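Mastport certification: is the practice exam enough for the server administration test?

Leonie Baxter
Posted in May

I signed up for the entry-level server administration test through Mastport. The study guide they send is 471 pages and I have gotten through the first 10 chapters. Work is paying for it but only for one try. My manager says the practice exam is close to the real one and I could skip the rest of the book. Has anyone passed that way? I have done help desk work for a few years, mostly password resets and printers, and I have never set up RAID outside of a lab.
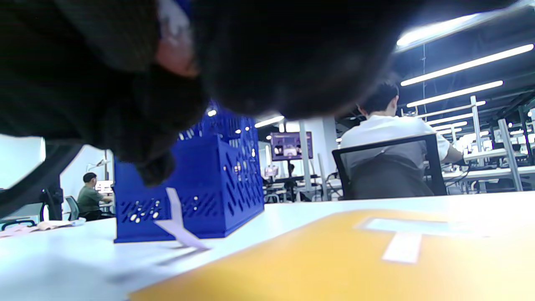

Community Help: Certification and Training Team

vasiliauskas_m

I would not skip the storage and backup chapters. I took it last year and a good part of my test was on RAID levels, what happens when a drive fails, and which kind of backup to restore first. The practice exam had very little on those. It was heavy on ports and user permissions, which you probably know already from help desk.

What I did was take the practice exam once, mark the topics I got wrong, and read only those chapters. Then I read storage, backup and disaster recovery in full no matter what the score said. It took me 21 evenings. If you have an old PC and a few spare drives, set up a RAID 1, pull one drive and rebuild it. You can do the same in a virtual machine if you don't have the hardware.

Also check your voucher for an expiration date before you book. Mine ran out sooner than I expected and the support desk would not extend it.

jodo

passed with just the practice test, took it twice. it's fine

gumum

Depends on which version you got. The older practice exam has the questions in the same order every time, so a second try mostly tells you what you remember. Go into settings and turn on the full question bank. Mine had 2,275 questions in it. Do them in timed sets and read the explanations for the ones you guessed, even if you guessed right.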